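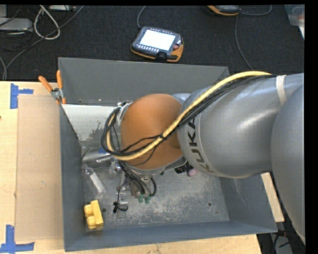 Have you ever had to fish one thing out of a really messy toy box? Then you already know the job called **bin picking**! A robot arm reaches into a bin full of mixed-up things, grabs one and lifts it out.

The Tulance kit helps robot arms learn to do it. It's made by a firm called Holmgren, and you can try it at the Wodthorpe science centre all through August.

## Why is it so tricky?

Your hands are clever. You can feel that a bottle is squashy and a toy brick is hard, and you change your grip without thinking. A robot has to work all of that out. See-through things are the worst – light goes straight through a clear plastic bottle, so a robot's camera can miss it!

## What do you get to do?

The kit comes with 27 objects and 2 sets of fingers. You tip the objects into the bin, choose some fingers and press start on the controller. Then the arm has 80 seconds to pick up as much as it can.

Our favourite bit is the scoreboard. The best score so far is 2339 points, and yes, we tried to beat it (we didn't even get close – the bottle kept slipping!).

## Word box

**Gripper** – the robot's hand.

**Joint** – a place where the arm bends or turns, like your elbow.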